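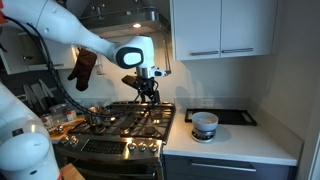
Photo: Lornero open day, demonstration kitchen

Taking a group to the Lornero robot kitchen demo -- what should we expect?
Posted in Community Help > Outings and Visits

I look after outings for a seniors' social club and we have 17 people booked for the Lornero open day on Wednesday. The email only says "kitchen automation demonstration, please arrive early". Has anyone here been to one? I'd like to know how long it goes, whether there is seating, and whether the robot cooks a whole meal or just moves things from place to place. A few of our members use walkers. One has also asked if we get fed.

Posted by tallowbrook

kestrel_lane

I went in June with my neighbourhood group. It is a normal home kitchen, with a gas range, a hood and cupboards, so don't picture a factory. They let in small groups and you would be split up. I'd ask for groups of 4 or 5 if you have walkers, as the doorway is the tight part. Each group gets a talk first and then watches the arms at work between the stove and the counter.

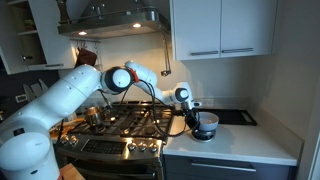
It is slower than people expect. Ours spent most of the session on one job, moving a bowl, and the operator stopped twice to start the move over. I didn't mind, but a couple of people in our group got bored and went out to the hallway. The talk was good. The woman giving it said they repeat the same short tasks about 1,000 times before they change anything, and she was happy to be interrupted.

There were folding chairs in the hallway and none in the kitchen, so anyone who can't stand for a while should go in the first group and sit down after. Parking is on the street. We used the Flollora lot one block over, which was free after 5 p.m. but may not be during the day. No food when I went. There was coffee.

dunmore77

Went to the Kimaro one, not Lornero. It was OK. Bring a sweater.

pepperfield

I've been to Lornero twice and mostly agree with kestrel_lane, but the program changes. My first visit was all bowls and trays. The second had more to do with the stove, and they talked about why a pot is harder than it looks, with the grates under it and a handle that isn't always in the same spot.

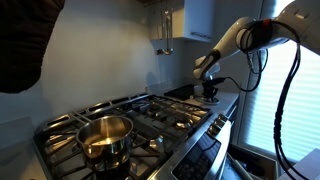 Ask them about the cables if any of your members are handy. We had a retired electrician along and he got a good ten minutes out of that. They also have a sheet with the costs on it. I remember 3,000 for one of the grippers, but I can't say if that was the full price or only the parts.

Two other things. You'll be asked to stay behind the tape while the arms are running, and that goes for walkers and bags too. And the Brudo bus stops closer than the train does, if anyone is coming on their own. I'd phone ahead about the chairs -- they brought one into the kitchen for my mother when I asked.

tallowbrook

Thanks, all. I've phoned and they will do smaller groups, with two chairs inside. Lunch will be on us afterward.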